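Smudge down the middle of a white desktop, what takes it off?

Home Office and Small Workspaces > Furniture care

kistis_mo
Original post

I have a long white sit-stand desk, the kind with a metal column leg and a flat foot. The top has picked up a grayish patch that runs lengthwise along the middle. Near one end there is also a lighter rectangle, and I think that is where a desk mat used to sit.

So far I have tried dish soap and warm water, then glass cleaner. Neither one did much. The patch is faint but I see it every time I sit down. The top is some kind of smooth white coating and I don't know what is under it. The label on the underside says Lomier and nothing else useful.

I put everything in boxes so I could work on it properly. It's pushed up toward the corner by the fridge at the moment.
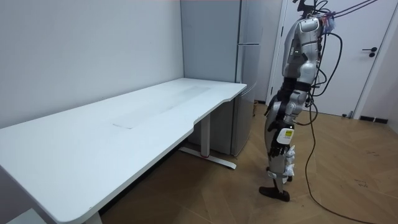 Reply 1
renato_layug

First thing, stop with the glass cleaner. It leaves a film on some coatings and the film holds dirt. Wipe the whole top with plain water and a clean cloth, dry it, and look at it again in the evening with a lamp low to one side. You want to know if the gray is sitting on the surface or if the finish has been worn dull. Those are two different problems.

If it feels the same as the rest under your fingertips, it is probably dirt from sleeves and forearms. If it feels slicker or rougher, you have wear.

Reply 2
butument_deskguy

Melamine sponge. Damp, light pressure, five minutes. I did mine in April and it came up like new. People overthink this.

Reply 3
M. Samonte

I would not start with a melamine sponge on a coating you can't identify. It is a very fine abrasive. It takes the mark off by taking a little of the surface off too, and on anything with a sheen you get a dull area that picks up dirt faster than before. I ruined the top of a Simanjuntak side table that way. It looked great for 2 weeks.

Try isopropyl alcohol on a white cloth first, on the underside or the very back edge. If the cloth stays clean and the spot doesn't go tacky, move on to the patch. Open a window.

Maribeth

Reply 4
butument_deskguy

Mine has been fine for a year. A side table is not a desk. If it's laminate it can take it.

Reply 5
M. Samonte

If it's laminate, yes, probably. The original poster said they don't know, and you can't tell from a photo. The thick rounded front edge could go either way.

Reply 6
hallway_pine

Agree with the alcohol. Would also ask about the rectangle. A lighter area the shape of a mat usually means the rest of the top has changed color around it. Sun or grime. If it's sun, no cleaner will even it out and you will scrub for nothing. Does that corner get direct light?

Reply 7
kistis_mo

It was under a window in my last apartment, same end where the mat was. I never thought about that.

Did the lamp test. The patch feels the same as the rest of the top. Going to try alcohol on the back edge tonight.

Reply 8
renato_layug

Good. Use a fresh side of the cloth each pass or you just move it around. Go with the length of the desk and don't rub in circles. Wipe with water after and dry it.

Reply 9
old_grommet

Off topic, but are you keeping the desk there? I had one that close to a refrigerator and the fridge door hit it whenever the desk was raised. Check the swing before you load it up again. Those tops with the curve in the front are heavy to move once the monitors are on.

Reply 10
kistis_mo

Not sure yet. The long wall is the only one that fits it.

Update on the cleaning: back edge test was fine, no tackiness. I did 3 passes on the near half of the patch and the cloth came up gray each time. It is lighter than it was. The rectangle hasn't changed at all, so I guess that part is the sun.

Reply 11
butument_deskguy

Sponge would have done it in one.

Reply 12
hallway_pine

The rectangle will bother you less once there's a mat on it. Get one a bit bigger than the last — the outline disappears under it.

Reply 13
M. Samonte

Gray on the cloth is a good sign. Let it sit overnight before doing the other half, then look at both in daylight. I'd stop when the cloth comes up white, even if you can still see a trace.

Reply 14
kistis_mo

Will do. Ordering the bigger mat too.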